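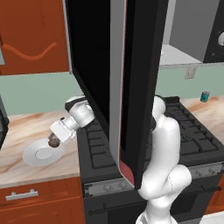

Search this site Search

Filed under: Kitchen & Home, Your Questions

Moving Into a Rental Kitchen: The Stuff You Keep Asking Me

I've moved 4 times in the last few years, and I answer so much mail about rental kitchens that I finally put it all in one spot. If your question isn't in here, leave it in the comments and I'll add it when I get a minute (I do read them, I'm just slow).

What should I do before I unpack a single box?

Wipe out the cabinets and line the shelves. I know, you're tired and you want your coffee mug. But once the plates are in, you are never taking them out again just to clean under them! I use warm water with a squirt of dish soap, then leave the doors open overnight. Take photos of every chip and stain before you start, and email them to your landlord the same day.

Can I swap out the cabinet knobs?

I always do, and I've never had a landlord mind, but mine have all been pretty relaxed, so ask first. Keep the old knobs and their screws in a zip bag, write the apartment address on it and tape it to the back of a drawer. Measure the hole spacing on your pulls before you order. I didn't, and I had 16 very nice brass pulls from Muletti sitting in a shoebox until my friend Corina Trummer took them for her bathroom.

Is it worth buying a cart or small island?

If you have the floor space, yes, yes, yes. Mark it out with painter's tape first and live with the tape for a few days. If you keep stepping over it, get something narrower. I like one with wheels that lock, so I can shove it against the wall when people come over.

What do you use for shelf liner?

The plain ribbed kind, no adhesive. I had the Roussel one in my last two places and it came with me both times. The sticky stuff looks great and then you spend your whole last weekend with a hair dryer and an old gift card, scraping. Ask me how I know.

How do I get rid of the previous tenant's cooking smell?

Start with the range hood filter. Most metal ones slide or pop out, and a soak in very hot water with dish soap does wonders, though check your manual if you can find one. Then wash the walls near the stove, and the tops of the cabinets, which are always worse than you think. Ginette Langlois wrote to me in January to say she'd scrubbed everything twice and it was the curtains the whole time. So, wash the curtains too!

My drawers are too shallow for anything. Help?

Same here. I lay spice jars on their sides, labels up, and put the tall utensils in a crock on the counter. Dividers that expand with a spring are handy because they'll fit the next place too.

How many pans do I really need?

I get by with a big skillet, a little one, a soup pot and a saucepan. Gaspard Guérin told me in the comments that this is madness and he owns three sizes of crepe pan, and you know what, good for him. If you've got the cabinets for it, go wild.

Do you have a packing list for the kitchen?

I do, it's on the downloads page and it's 2 pages, so print it double-sided. I updated it on 11/14/25 to add a line for the fridge water filter, after I left mine behind.

Tags: renting, small kitchens, moving day, storage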